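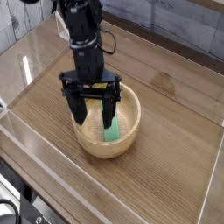

Round bowl, wood-grain table.

THE LAST BUS TO DIMINE

Posted Sun 22 December

She missed the four o'clock by the length of a parking lot. Ran for it, bag banging on her hip, one glove gone. The driver looked right at her in the mirror. She was sure of it. Then the doors folded shut and the bus pulled out onto Rutherford Street and that was that.

Next one, six fifteen. Last one, too. The sign said so in two places.

Waiting room, then. Orange seats, a heater that clicked. A vending machine with nothing in it but gum and those peanut bars her mother used to hide in the piano bench. She bought a bar. Ate half. Put the rest in her coat pocket with the key.

The key was the whole reason for the trip. It came in June in a plain envelope, no note, postmarked Dimine. Brass, small, number 123 stamped on the round part. She'd put it in a drawer with the batteries and takeout menus and not thought of it. Well. Thought of it most nights, then got up and checked it was still there.

Her brother said throw it out. Her brother said a lot of things. He had not been back to Dimine since the funeral and he said the name of the town like it was something he'd stepped in.

Five o'clock. Dark already.

An old man came in with a dog under his arm and sat across from her, though every other seat was free.

"Travirska or Dimine?" he said.

"Dimine."

"Bank or the post office?"

She didn't answer. Her hand had gone to her pocket, stupid, he saw it go.

"It's just that people only go back for one or the other," he said. "The bank closed. They moved all the boxes over to the post office. You want the back window, not the front. Front window will tell you there's no boxes."

The dog looked at her. Brown dog, white chin. It smelled like soup.

"How much was in yours?" she said. It came out before she could stop it.

"Two letters and 300 dollars. Spent the money." He scratched the dog. "I haven't read the second letter."

"Why not?"

"I read the first one."

Six fifteen came and the bus didnt. Six thirty. She went out twice to look up the road and both times there was only the sleet coming down sideways under the light. The old man stayed put. When the Travirska bus came in he stood, tucked the dog into his coat so just the chin stuck out, and nodded at her like they'd agreed on something.

"Back window," he said.

Then she was alone with the heater.

She got out her phone. Her brother, three messages. Did you go. You went didn't you. Then, a minute after that - call me when your there.

She read the last one a few times. He'd been nine when their father left with the good car and the radio. She had been fourteen and had told him, that night, on the back steps, that it was only for work, that he'd be gone to Nisevum until spring. She'd made up the whole job. A cannery, a foreman, a room over a barber shop. She sent herself to the library to look up how far it was so she'd have the number right. 1532 miles. Her brother wrote it on his wall in pencil.

He never asked her about it after. Spring came, then the next one, and the number stayed up there behind the bed.

Headlights. The bus this time, late and filthy, the wipers going.

She stood on the curb with the key in her bare hand. It was so cold it felt wet. The doors opened and the driver, the same driver, how was it the same driver, said, "You coming or what?"

"What time do you go back?"

"Morning. Seven."

"And the post office opens when?"

"Lady, it's a bus."

She got on. Front seat, right side, where she used to sit for school. The driver pulled out before she was all the way down and her shoulder hit the window.

Past the feed store they picked up speed. She called her brother. He answered on the first ring and for a while neither of them said anything, she could hear his kitchen, the faucet, a kid yelling about a shoe.

"There were never any canneries in Nisevum," he said. "I looked it up when I was twelve."

"Okay," she said.

"I left the number up anyway."

The sleet was turning to snow. She told him about the dog.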